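Projects > Zikelis > Data > Bistwood README

Last updated: 30 Sep 2019

Print this page | E-mail this page

# Bistwood: simulated board-handling episodes

Hello, and thank you for taking an interest in Bistwood. It is the simulated half of the Zikelis project, and we put it together to find out how much the look of a scene matters to a policy that has learnt to handle long, thin things. The other half, recorded on the real bench, is called Rosenthal and has its own README, so please do read that one too before you compare numbers.

## What you get

There are 2,000 training episodes and 272 held-out ones, all made with the same arm and the same work surface. Board patterns, lighting and the small loose items are drawn afresh for every episode - the floor and walls get new shading as well, so please don't rely on them for alignment.
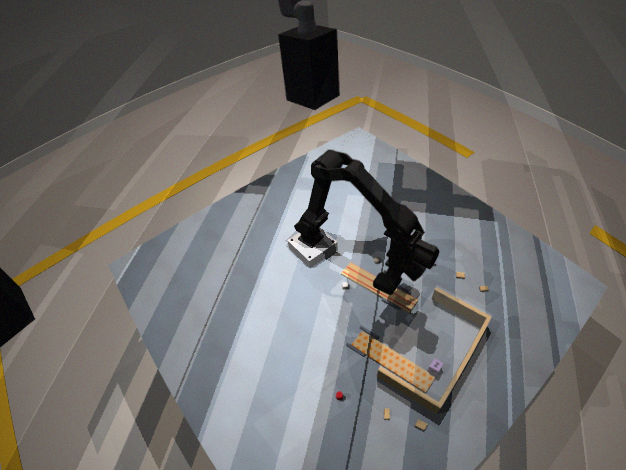 *Bistwood, rendered view: gripper over the striped board, with the dotted board running into the open wooden frame.*

## How we tested it

We trained one policy with the random patterns and one with plain boards only, then ran each for 100 trials on the held-out layouts. The first managed 77 and the second did a good deal worse, mostly when a shadow fell across the board it was meant to pick up. We had rather expected the loose blocks to be the trouble, but they hardly mattered.

## Known problems

Contact between board and rail is a bit too slippery in the Sternetti physics settings. We mean to fix it in the next release - until then, treat the sliding episodes with some care.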